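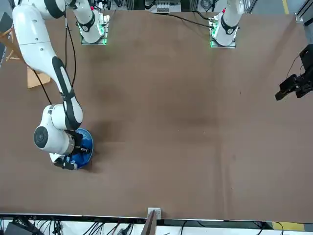
Who gets the blue bowls nobody came back for?
Whoever turns up at the Nondley hall on Medina Street before noon, with a bag.

The annual Nondley potluck ended in March the way it always does, with everyone full and half the dishes left behind. This year's haul came to 116 pieces, most of them bowls and lids, very few of them on speaking terms with each other. Blue was the runaway favorite. The town evidently shops at the same sale.

Renato Arancibia, who runs the hall's kitchen, has spent the weeks since then trying to marry lids to bowls on the big brown table. So far he has made 35 matches. "I had one I was sure about," he said. "It went on. Then it wouldn't come off."

Owners were asked to write their names on the bottom in marker. Many did, and then washed up very thoroughly.

Anything unclaimed goes on the swap shelf, where the rule is one piece out for one piece in. Lleucu Lloyd, a regular at the shelf, thinks the rule is optimistic. She came for a salad bowl last year and went home with a gravy boat and somebody's cake stand.

The hall asks that next year's cooks bring food in something they would miss. Foil trays are also welcome. Claims are taken at the side door from 9 a.m., and a description of the dish is required. "Blue" will not be enough.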